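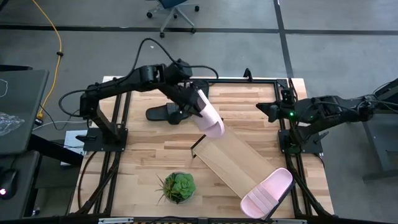
Conceição Correia wrote: Same complaint on my side. I put a slide on the cardboard, let go, and it creeps down to the table before I have the other one in my hand. It's worse with the smooth-soled ones. Is the angle wrong or is it the cardboard?

Otik Helpdesk
Ticket subject: Slides will not stay on shoe ramp
Category: Fixtures / display
Opened by: Conceição Correia
Assigned to: Berkay Ağca
Opened: 12/02/2024
Status: Resolved, one item open

We use cookies to remember your ticket filters. Accept all | Manage preferences

Reported behavior

Slide sandals placed on the cardboard shoe ramp move downhill under their own weight and end up at the bottom or on the tabletop. Affects the pink pair and the black pair. Expected: a slide placed on the ramp with the toe uphill stays where it was put until it is picked up.

Environment

Ramp: beige cardboard, single piece, uncoated, supplied flat by Tavares in November. Raised end rests on a thin black support. Low end rests directly on the wood.
Table: square wooden top, light finish.
Shoes: one pink pair, one black pair, open heel, one wide strap.
Other items on the table: potted succulent, white pot. Not involved in the fault, but see step 4.

Steps taken

1. Checked the angle. Measured 18 degrees with the support in its usual position. The Tavares sheet gives no maximum for footwear, so there was nothing to compare it to. Lowered the support one notch and retried the pink left slide. It held longer, then moved. Angle contributes but does not account for all of it.

2. Checked the cardboard surface. Wiped the ramp with a dry cloth, top to bottom. Gray dust on the cloth, more of it near the low end. Retried at the original angle. Slight improvement with the black pair, no change with the pink. Selim Kurtuluş asked whether the ramp had been installed face down. The printed side was underneath, per the sheet, so orientation is correct.

3. Checked the soles. Dust there too, in the tread. This was the first thing that looked like a real cause. The shoes had been on the floor on the plant stand side of the room before anyone tried them on the ramp, and that side gets swept less often than the rest.

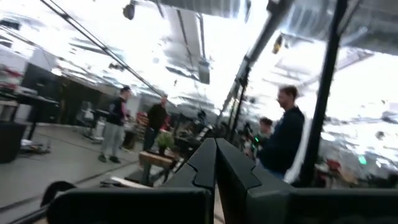

Washed all the soles in lukewarm water with dish soap, then let them dry overnight on a towel, soles up. Retried in the morning. The black slides stayed on the ramp at the lower angle. The pink slides stayed if placed flat and went over if placed on edge. A slide resting on its side touches the ramp along the rim of the sole only, and no amount of cleaning will help with that.

4. Checked for knocks. Erdal Başaran suggested that the ramp itself was being nudged when someone reached past it for the plant. Moved the pot to a near corner of the table and marked its position in pencil. Did not see the ramp shift after that. The pot stays in the corner.

5. Added grip. Applied Gromex textured tape in two strips across the ramp, 80 mm apart, the upper one under the toe and the lower one under the heel. Tape adheres to uncoated cardboard if pressed down hard with a roller - a thumb is not enough, and the first strip lifted at one end and had to be replaced. Put a 500 g bag of rice in each slide in turn as a load check. No movement on either strip.

6. Repeated with both pairs, toe uphill, flat, at the original angle. Left each pair in place through lunch. All slides where they had been left. Then moved the black pair off the ramp and onto the tabletop for the comparison with bare wood. The soles grip the wood well and there is no fault to report there. Slides stored on the table do not need tape.

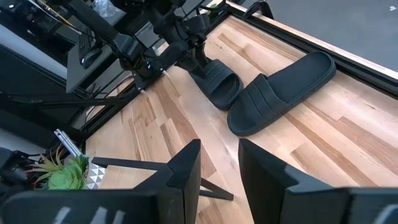 7. Checked placement order. With both shoes of a pair going on side by side, the second one tends to catch the strap of the first and tip it. Put the far shoe down first, then the near one, leaving a finger's width between them. Canan Uysal tried it in both orders and confirmed that near shoe first is the one that goes wrong.

Cause

Dust on the soles and on the ramp, made worse by a fairly steep angle and a smooth cardboard face. Shoes placed on edge are a separate matter and will tip at any angle we tried.

Fix

Soles washed. Ramp wiped and taped. Support returned to its original notch. Pot moved to the corner.

Open item

The low end of the ramp is going soft where it meets the wood. Canan has asked Tavares for a replacement blank to be sent to the Irnton address. Tape from the current ramp can't be reused, so keep what is left of the Gromex roll in the drawer with the pencil and the roller.

Comments (3)

Conceição Correia: Tried both pairs this afternoon. They stay put. The pink ones still look as if they want to go, but they don't.

Selim Kurtuluş: Can we get the wipe-down added to the weekly list? Ramp and soles both.

Berkay Ağca: Added. Leaving the ticket visible until the new blank arrives.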